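Relside grasping project, progress report to the Nirkemeo fund, October

Hi all, I owe you an update on the produce sorting work, so I'll skip the pleasantries! Since the last report we've moved off scripted pickups completely. The arms now run on a policy trained from demonstrations, and it leans a lot on the close-up wrist view for the last few inches before a grasp. 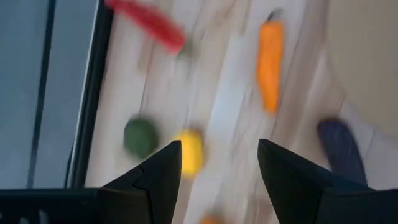 Fast approaches smear the wrist view, and one comment on the last draft wanted to know why we don't just slow the arm down. Fair point, and we tried it. Slower runs did help on small round pieces, but each episode got so long that we lost half a day of collecting (and I got very good at drinking cold coffee).

What we do now is mix in blurred footage on purpose during training. We're at 133 demonstrations, 40 of them recorded at full speed. Peppers are my favorite test because they're lumpy and the fingers have to commit to a side.

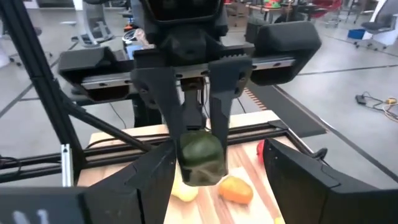
Two-finger grasp on a green bell pepper, held just over the board.

The second piece is the two-arm setup. Both arms share one table and one basket, and the method we call Folow decides which arm goes next. It used to freeze whenever both arms wanted the same piece. I rewrote the tie-break last month and it's a lot less polite now, which I love. 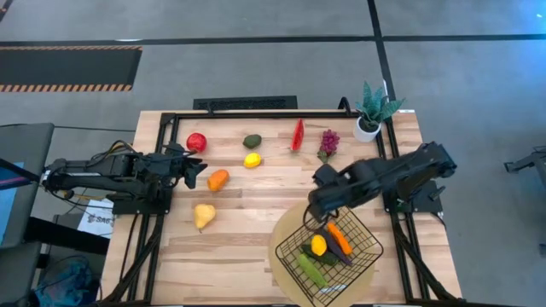

Lombardi wrote back that a tie-break rule isn't really learning, and that the report should say so plainly. Okay, saying so: it's a hand-written rule sitting on top of a learned policy, and I'd like to replace it before spring.

For the comparison we ran 33 episodes with the old rule and the same number with the new one. I'm still going through the logs, so no success rates in this report. We start from 4 layouts and shuffle pieces within each.

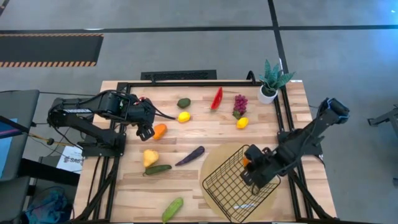

Do we need more money for the next phase?
The current budget covers it, as long as the spare gripper fingers come in at the quoted price. I'll send the log tables separately once they're cleaned up.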